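Tooling > Perception > stallar-segment > README

stallar-segment
Episode segmentation and grasp labeling for wide-angle wrist video

Version of May 2018. Maintained by the Spanos tooling group.

Scope

stallar-segment takes raw wrist-view video plus the gripper width log and writes one label file per episode. It does not train anything. Downstream policy code lives in greven-control and reads the label files directly.

Input

One directory per episode, containing the video, width.csv and calib.yaml. Timestamps in both streams must share a clock. If they don't, run sync_width first; the segmenter will refuse a directory whose streams differ in length by more than 60 ms.

The lens model is the four-parameter fisheye. Do not undistort before segmenting. The detector was trained on distorted frames and loses recall near the rim when given rectified ones.

Stages

1. Mask. The gripper housing and the black border are removed with a fixed mask per rig.
2. Propose. Object candidates are generated inside the reach region between the fingertips.
3. Segment. Phases (approach, close, carry, release) are cut from width velocity — video is used only to break ties.
4. Write. Output goes to labels.json.

The current Hiruvside set has 2693 episodes. Of these, 2000 are used for training and the rest are held out.

Known problems

Transparent supports. On glass, the plane fit in stage 2 tends to lock onto whatever lies underneath, especially if it has a strong repeating texture. Set support_prior: rim in the config to fit the plane from the table edge instead.

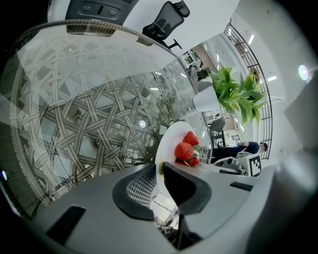 The same setting helps with ceiling light reflections, which otherwise come through as small false candidates. Small red fruit on a white plate is proposed reliably, but touching pieces are often merged. Lower merge_iou if separate instances matter. Fiducial markers elsewhere in view are ignored unless use_tags is on.

Held-out episodes with glass supports: 66. Report them separately; the planned June release will have its own split for them.

Related
- greven-control: policy runtime
- sync_width: clock alignment
- Hiruvside set: split definitions
- Mask files by rig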